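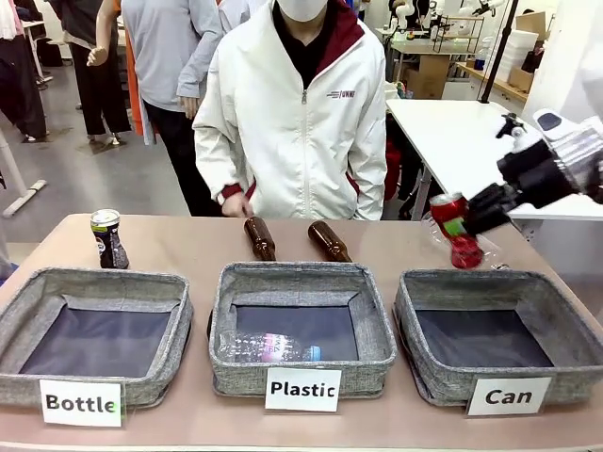
4.2 Setting Up and Looking After the Sorting Cell

Figure 3. The Kondis sorting cell in use. Three fabric bins labeled "Bottle," "Plastic" and "Can" stand along the table, with the right hand holding a crushed can over the bin for cans.

Most of the papers we read while planning this work describe the robot in several pages and the table in one line. We had the same plan. Then we kept a maintenance log, and the table took up more of it than the robot did. This section covers the cell as we ran it at the Fagerlund site, including the parts that went wrong often enough to earn their own heading in the log.

The layout is simple (Figure 3). The bins sit in a row with a label card standing in front of each, and the items still to be sorted stand on the tabletop behind them. The robot works over the row with a jointed hand on each arm. The cards are there for the people who reset the table between runs. The robot takes the order of the bins from the setup file and does not read the cards, so a swapped pair of cards produces a run in which the machine is right and everyone watching is sure it is wrong. We lost most of an afternoon to this in the first week. The reset sheet now begins with the cards.

The bins are soft, and we chose them for that. Rigid boxes were tried first and were pushed off their marks whenever a finger touched a rim. A fabric wall gives way a little and the run goes on. It also sags. A bin that has been emptied in a hurry tends to lean, and a leaning bin has a smaller opening than the one the planner believes in. The remedy is to pull the corners square by hand, a step we were unable to automate and did not try very hard to.

Arm covers. Each forearm is wrapped in a translucent cover to keep the dregs of other people's drinks out of the joints. The covers work well until they slide. A cover that creeps toward the wrist bunches up there, and the wrist then reports a load that has nothing to do with the item in the hand. We replace both covers after 40 runs, or sooner if one has gone stiff. The replacement is cut to leave slack at the elbow - the first batch was not, and the arm politely stopped short of the far bin for two days before we found out why.

Fingers. The finger joints are moved through their full range before each session with the hand empty, using the Skirus test routine. The routine reports pass or fail and offers no opinion about the cause. In our log the cause was usually sugar. Sticky fingers hold a can very well and then decline to let go of it, and an item released late can land on a rim or in the wrong bin. Wiping the finger pads with a damp cloth cured nearly all such cases. The two it did not cure turned out to be a worn tendon and a loose screw, both on the same hand.

Calibration. The table height is measured again whenever the table has been moved, and also whenever everyone agrees that it has not been moved. An error of 3 mm is enough to tip a standing glass bottle during the approach. Cans are more forgiving, and crushed cans more forgiving still, as they have little left to lose. We therefore check each new calibration on glass first.

Over the full study the cell completed 646 runs and was stopped by hand in 77 of them. We counted a stop whenever a person pressed the button, including those times when the person later admitted that nothing was wrong. The Werik controller records the moment of each stop but leaves out the reason, so the reasons were written down on paper beside the cell and copied into the log at the end of the session. Some entries are hard to read. One says only "bin again."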